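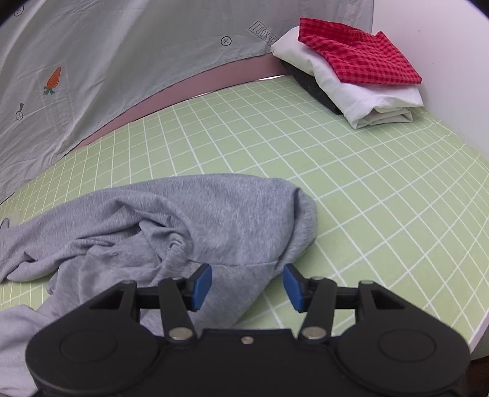
Grey fabric and green mat, Session 2.

Filed under: Course Handouts > Textiles and Everyday Life

Welcome back, everyone, and thank you for bearing with the room change! Last time we got rather carried away with dyes (my fault, I do love a good indigo story), so we only touched on what I'd meant to be the main subject, the way ordinary households looked after their clothes before it was cheap to replace them.

I'd like you to start with the Briltby household book, pages 172 onwards in your reader. The handwriting in the original is dreadful, so Napaporn Saengthong has very kindly typed it all out for us. Look at how often the same garment comes back. A work shirt is bought, its collar is turned, the cuffs are turned, the tail is cut off to patch the elbows, and at last it goes into the rag bag, where it carries on being useful for years as dusters and bandages and stuffing.

Turning a collar, for those who've never done it, means unpicking it from the band, flipping it over and sewing it back on with the worn side hidden underneath. It's an evening's work if your eyes are good. My grandmother did hers by the wireless and grumbled all the way through, and I still have one of them at home.
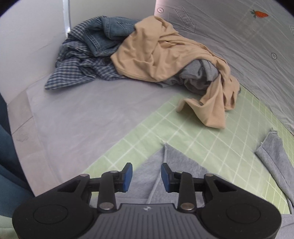

Cloth decides a good deal about how a thing can be mended. A check or a stripe needs its patch lined up with the pattern, or the eye goes straight to it, whereas denim is more forgiving and takes a heavy darn very well. Wool can be felted over a hole. Fine cotton is the awkward one, and the Stillorel sewing manual gives it a whole chapter, which I'd call optional unless you're writing your essay on it.

A word on sorting, too, as it crops up in all our sources. Mending was usually set aside on washing day, and the Briltby book keeps a separate column for it. Do have a think about who filled that column in, and whether it was the same person who did the sewing!

For next time, please read Mebrat Hadgu's chapter on rag merchants and bring one mended thing from home, however humble. Essay titles are due in November, and the word limit is 995, footnotes not included.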